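Windau Technical College Student Team Advances With Household Sorting Project

WINDAU, 16 Sep 2020 — The robotics club at Windau Technical College has qualified for the final round of the Backlund Student Automation Challenge with Gisel, a control program for handling small textile items in ordinary homes. The club's entry was selected on the basis of a written report, a data set and a bench test.

Gisel addresses one household task: picking up a sock, opening it at the cuff and placing it with its match. Socks are difficult for automated systems. They have no fixed shape, dark fabrics show few surface features to a camera, and the opening is often hidden in a fold. The club's program divides the task into grasp, lift, cuff search and placement, and each stage can be trained and tested separately.

The training material consists of recordings of people doing the task by hand, taken from head height. Students recorded in bedrooms and living rooms as well as in the college lab. The challenge rules require that entries be developed on data from at least two types of setting. The team reported that lab recordings alone produced a model that searched for the cuff in the wrong place once the background was patterned. 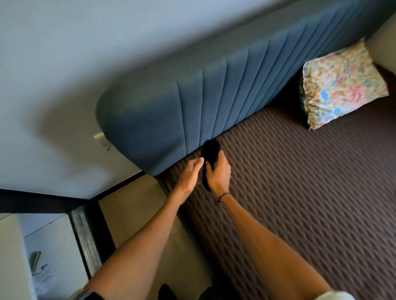 Each recording is labeled by stage and by hand. A second student checks the labels before the clip is added to the training set. Clips in which both hands leave the view for more than 2 seconds are removed. Labeling was done in Podetport, an annotation tool written by last year's club members and extended this spring to handle two-handed tasks.

In the qualifying bench test, held at the college in May, the program was given 100 single socks in mixed colors and fabrics. It found the cuff on the first attempt in 47 cases and on a later attempt in 31 more. The remaining attempts were stopped at the time limit. Most of these involved thick or fleece-type fabrics, where the edge of the cuff is hard to separate from the body of the sock.

"The grasp is reliable enough. The cuff search is where we lose time," said Senad Milošević, faculty adviser to the club. "The students have rewritten that stage twice, and the current version uses both hands from the start. We expect the first-attempt figure to be the one the judges look at."

Work before the final will focus on three areas: additional recordings with dark items on dark bedding, a shorter cuff search, and a recovery step for dropped items. The matching stage will be left as it is — it performed within the limits set by the rules and no changes are planned.

The final will be judged on a fixed set of items that teams do not see in advance. Entries are scored on completed pairs, time per item and the quality of the technical documentation. Teams must also submit their labeling guide.

The robotics club is open to students in all programs at the college. No previous programming experience is required for members who join the recording and labeling group. New members receive training in Podetport during their first month.

Media contact: Press Office, Windau Technical College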